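Chapter 7
Chores and Machines: How Far Have We Come?

In this chapter
Why factory work came first
What makes a kitchen hard
Measuring progress on chores
Review problems

A bottling line in Grellitton fills and caps 1,309 bottles an hour with one person watching it. The same company has no machine that can tidy its break room. Both jobs come down to picking things up and putting them somewhere else, and the gap between them is the subject of this chapter.

On the line, every bottle has the same shape and arrives at the same spot. The arm repeats one motion. In a home, a drink can may be whole or crushed, a wrapper may be flat or balled up, and a foam net changes shape when it is squeezed. The machine must find each item, decide whether it is trash, choose a grip, and let go over the bin. An error at any step ends the attempt.

Section 7.2 follows the Cernau trials, in which a two-armed machine made 2,474 attempts at 12 household chores over one winter. It wiped flat counters well. Clearing a table was less reliable – thin packets slid away from the fingers, and light items stuck to them. Section 7.3 turns to the shop floor at Clonton, where sorting mixed scrap raised many of the same problems and the managers kept the job in human hands.

A short answer to the chapter's question is "some chores, some of the time." A longer answer depends on how much failure a user will put up with. The Chou scale, introduced in Section 7.4, rates a chore by how often a person must step in during 50 attempts.

Before reading on, think about a table that needs clearing. List the items you would pick up first and the ones you would leave for last.

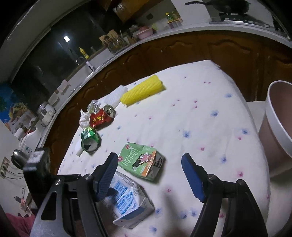
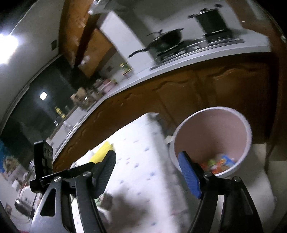
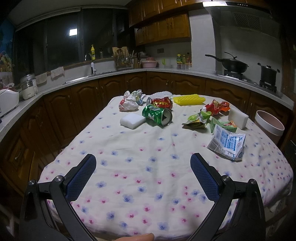 Figure 7.1 Clean-up work in a home kitchen, with grippers, household items and a round bin. The sponge is in the second view; drink cans are in the first and third.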